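Gallcombe Newsletter, August

Storing soft toys

Plush toys that live on the bed pick up lint from sheets and tissues. Sort them by size before boxing. An open cardboard box laid at a tilt takes small pieces first; anything on a keychain clasp goes in a separate bag. 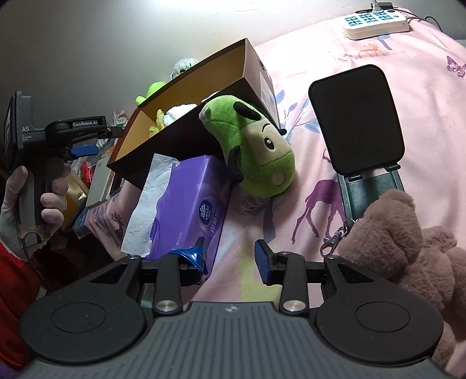

Manalo readers disagree about the box, and one writes that cardboard holds damp and a lidded bin is safer in August. For bins, allow 42 liters per shelf.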